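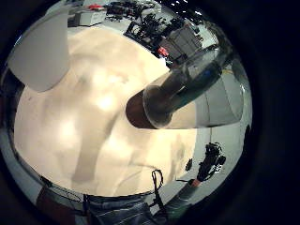

Open day at the Flalard Hospital theater

Posted January 2, 2020

In August I spent a day at the old hospital in Flalard, which has a working theater inside it. I had wanted to go for several years. The theater opens to visitors on one day each summer, and the other times I tried I was either too late for a ticket or out of the country. This time I wrote early and got a place on the morning tour and a seat for the afternoon play.

Flalard is a short bus ride from Drukden. The bus stops at the lower gate, and from there you walk uphill past the pharmacy building and the laundry. The main block dates from 1710, when it was a poorhouse. It became a hospital later and took in mental patients from the start. Most of the site is now a general hospital with an eye clinic and a small medical school. Psychiatry has moved to a newer building at the back, with its own entrance from the road.

I checked in at a desk under the arch. There were 17 of us on the morning tour. Our guide was Annick Tessier, a retired psychiatrist who trained at Flalard, taught there, and acted in the hospital company for most of her working life. She said she would talk about the medicine indoors and the plays in the theater, and she mostly kept to that.

The first stop was the lecture hall. It is steep and narrow, with wooden benches and a small demonstration floor at the bottom. Medical students still use it for anatomy and for the first-year psychiatry course. Tessier explained how teaching was done when she was a student. A patient would be brought in and interviewed in front of the class by the professor, and the students took notes. She did not like it then and stopped it when she was put in charge of the course. In its place she had members of the theater company play patients, working from case notes with the names and details changed. The students did the interview themselves. The actor then stepped out of the role and told them what it had been like to be asked those questions.

This is common in medical schools now. At Flalard it came out of the fact that half the company were doctors and nurses already, and rehearsed two floors down.

One of the group asked whether an actor could really show depression well enough to teach from. Tessier said that some could and some could not. The weak ones did too much. She used to send them to sit in the waiting room of the outpatient clinic for an hour and look at how people held their coats.

From there we went along a corridor to the records room. We were not allowed to handle anything, but two ledgers were open in a case. One was an admissions book. The other was the prop list for a comedy put on by staff and patients, kept in the same handwriting by the same clerk. It lists three hats, a ladder, a goose (borrowed), and a letter. The goose is marked as returned.

The theater is on the ground floor of the east wing, in what used to be the dining hall. It holds 100 people on fixed seats. The stage is shallow and has a slight rake, and the only way from one side to the other without being seen is to go out through the kitchen yard. On wet nights the actors use umbrellas, and a stand for them is kept by each door. The lights were replaced recently but the curtain is an old one, heavily patched on the back. Tessier let us go up and look at the patches.

The company is called the Chevalier Players, after the ward where the first rehearsals were held. It was set up by staff, and patients were in the audience but not on stage. That changed slowly. Patients first painted sets and sewed, then took small parts, and then any part they wanted. Today the cast is a mix of staff, former staff, students, current and former patients, and people from the town. The program prints names in alphabetical order and says nothing about who is who. Tessier asked us not to guess, and told us we would be wrong anyway.

She was careful on the subject of treatment. The company is not therapy and does not claim to be. There is a drama therapy group in the psychiatry building, run by trained staff with closed sessions and proper notes, and the two are kept apart. A patient can be in both. What happens in the group is not used on stage. She had seen other places mix the two and thought it had done harm, though she did not name them.

Lunch was in the staff canteen. You bought a ticket at the desk and chose soup or a cold plate. I had the soup, which was leek, and a roll. The canteen closes promptly, so do not stay behind to look at the photographs in the hallway as I did. I lost my chance at dessert.

After lunch there was a free hour. I used it to see the small museum room next to the chapel. It has surgical tools, a dentist's chair, some pharmacy jars, and a wall of posters from past productions. I counted 33 posters, and the label says more are in storage. Several have the dates corrected by hand. I would have liked more about who designed them. The labels in the medical half of the room are much fuller.

The afternoon play was "The Assistant at Sketby," a two-act piece written by Bastien Pichon, who works as a physical therapist at the hospital. Sketby is a made-up island with one doctor. The doctor falls ill, and his assistant has to treat him without letting the islanders find out. It is a comedy for the first act and rather less of one in the second. Pichon played the doctor himself, in bed nearly the whole time, and got a lot out of it. The assistant was played by a young woman with a very clear voice who never seemed to hurry. The man who played the ferry captain forgot a line, looked at the prompter, got the line, and thanked her, and the play went on.

I thought the second act was too long. There is a scene with a letter from the mainland that says again what we had learned already. The last ten minutes were strong, and the audience was very quiet.

Afterward Pichon answered questions from the edge of the stage. He said he wrote the play over two winters and that rehearsals took place after shifts, so the full cast was seldom in the room together. He was asked if the doctor was based on anyone. He said he was based on five people, all of whom had come to see it and each of whom had recognized one of the others. Someone wanted to know if the hospital had to approve the script. It does not, but a copy goes to the head nurse, who marks medical errors. She found two in this one. He fixed the first and kept the second for the sake of the plot.

Some practical points for anyone thinking of going. Tickets for the tour and the play are separate, and the tour goes first. Write to the hospital office and not to the theater, which has no office of its own. The tour has a lot of stairs, but there is an elevator to the theater level and you can join the group there. The seats are hard. Photography is allowed in the lecture hall and the museum room and not in the theater while anyone is on stage. The last bus back to Drukden leaves before the questions are over if the play runs late. I walked down with four other people and we shared a taxi from the lower gate.

The company plans to do a shorter version of the play next summer, with the letter scene taken out.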